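Micropipette

A micropipette is a handheld tool for moving small amounts of liquid, usually between a fraction of a microliter and a few milliliters. Most work by air displacement: a piston inside the body moves a set volume of air, and the liquid follows into a disposable plastic tip. It is among the most common tools in biology and chemistry labs, and among the most trusted, which is not the same as being the most accurate in daily use.

Contents
1 Working principle
2 Types
3 Technique
4 Accuracy claims
5 Storage
6 Calibration and service
7 Disputed practices
8 See also

Working principle

In an air displacement pipette, the user presses a plunger to a first stop, which pushes a fixed amount of air out through the tip. The tip goes into the liquid and the plunger is let back up. The air pressure inside drops slightly and liquid rises to fill the space. Pressing to the first stop again pushes most of the liquid out, and a second stop, a little further down, blows out what is left.

The volume of liquid is never exactly the volume swept by the piston. The column of liquid has weight, and it stretches the air cushion above it. Makers correct for this when they set the scale, but they do so for water at a stated temperature. With heavier liquids, or liquids that give off a lot of vapor, the correction is wrong by an amount that depends on the liquid, the tip and the room. Product leaflets tend to mention this in small type, if they mention it.

Positive displacement pipettes avoid the air cushion. The piston sits inside a disposable tip and touches the liquid directly. They handle thick and volatile liquids better. The tips cost more and take longer to fit, and many labs that own such a pipette leave it in a drawer.

Types

Fixed-volume pipettes deliver one amount only. Variable-volume models have a dial, ring or turning plunger that changes how far the piston travels. The fixed kind has fewer parts to drift and no scale to misread. Sellers have steadily moved buyers toward variable models, and the usual reason given is convenience.

Single-channel pipettes carry one tip. Multichannel pipettes carry eight or twelve, spaced to match the wells of a standard plate. A multichannel pipette saves time, but its channels don't always agree with each other, and a weak seal on one of them can go unnoticed for weeks.

Electronic pipettes use a motor to drive the piston. They are often sold as a cure for differences between users. They do even out plunger speed. They do nothing for a badly seated tip, a poor angle or a tip dipped too deep, and users differ in those things too.

Technique

Standard training covers a short list of points. The tip should be pushed on firmly without hammering. It should be wetted first by drawing up and expelling the liquid a few times. It should go only a few millimeters below the surface. The pipette should be held close to upright while filling and the plunger released slowly. With larger volumes, the user waits a moment before lifting the tip out.

"Reverse pipetting" means drawing up more than is needed by going to the second stop, then dispensing to the first stop and throwing away the rest. It is commonly advised for thick or foaming liquids. Some trainers now recommend it for everything. The case for doing so with plain water solutions is thin, and the method tends to deliver slightly too much.

Solveig Vik, in a training handbook written for the Flinent teaching labs, argues that most written rules on technique are passed from one manual to the next without anyone testing them again. Her own list is short. She keeps pre-wetting, angle, depth and a steady thumb, and drops the rest as "habits with a good reputation."

Accuracy claims

Two terms are often run together. Accuracy, sometimes called trueness or systematic error, describes how close the average delivered volume is to the set volume. Precision, or random error, describes how closely repeated deliveries agree. A pipette can be very precise and wrong every time.

Published figures for a new pipette come from tests by trained staff in a controlled room, with water and the maker's own tips. They are usually given at full, half and one-tenth volume. Buyers often read them as a promise about their own bench, and sales material does little to discourage that reading.

A comparison by Farzad Talebi and Pouran Mousavi looked at 113 pipettes in ordinary use in teaching and research labs. The pair weighed 2,489 deliveries of water in all. Of the 113 pipettes, 29 fell outside the limits the owners had set for themselves, and all of these carried a current service label. The work has been widely quoted as proof that service labels are worthless. It doesn't show that. The pipettes were offered by labs that chose to take part, and there is no way to know how far they stand for pipettes elsewhere. It also didn't separate faults in the instrument from faults in handling.

Valtteri Hirvonen has raised a further objection, that weighing very small drops mostly measures evaporation unless the balance is fitted with a moisture trap. The authors did use one for the smallest volumes. Whether it was enough is still argued over.

Storage

Pipettes are normally hung upright on a stand, from a bar or a round carousel. The usual reason given is that liquid accidentally drawn into the body will drain down and out, away from the piston. Laying a pipette flat with a filled tip attached is discouraged in almost every manual, and here the advice is sound, as liquid can run into the barrel.

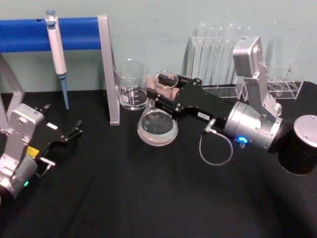
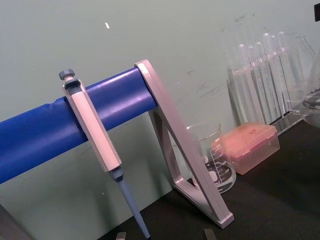
Does hanging a pipette upright keep it accurate?
Only indirectly. Hanging lowers the chance of liquid reaching the piston and seal, but it does nothing for wear, dried residue or a scale that has drifted, and a pipette kept upright still has to be checked by weighing.

Stands sold by pipette makers are often shaped to fit that maker's handles. Asadi, a supplier of general lab hardware, sells a bar said to fit most models. "Most" is not defined in its catalog. A poor fit matters more than it sounds, as a dropped pipette may have a bent shaft that can't be seen and still shows up as a leak.

Many manuals also say to return a variable pipette to its highest setting at the end of the day, to relax the spring. The advice is repeated with great confidence. Published support for it is hard to find, and makers of some newer designs leave it out.

Calibration and service

Calibration in the strict sense means measuring what a pipette delivers and recording the result. Adjustment means changing the instrument. Service firms often sell both under one name, and a customer who asks for "calibration" may get back a pipette that has been adjusted with no record of how it performed before. That earlier record is the useful one. Without it, a lab can't tell whether last month's results were affected.

The normal method is gravimetric. Water is dispensed into a vessel on a balance, and the weight is turned into a volume using the water temperature and air pressure. Dye-based methods, which measure color, are used for the smallest volumes.

Service once a year is common. The interval is mostly a matter of custom. A pipette used all day on salt solutions and one used twice a month on clean water are treated alike. Quick checks between services are cheap and catch leaks early. The Kusgate guidelines, last revised on Jun 29, 2021, suggest setting the interval from each instrument's own record, though they don't say how much record is enough.

Disputed practices

Tips from other makers. Pipette makers warn that third-party tips give poor results. They also sell tips. Some cheap tips do fit badly, and some fit as well as the branded ones. Shirin Abbasi has pointed out that the warning is rarely backed by data comparing named products.

Autoclaving whole pipettes. Many models are sold as fully autoclavable. Repeated steam cycles can affect seals and grease, and few makers state how many cycles their accuracy figures allow for.

Warming by hand. Heat from the hand expands the air inside the body during long sessions. The effect is real. Its size in normal work is disputed, and handles advertised as heat-blocking are seldom compared with plain ones.

See also

Burette
Gravimetric analysis
Measurement uncertainty
Microplate
Pasteur pipette
Volumetric flask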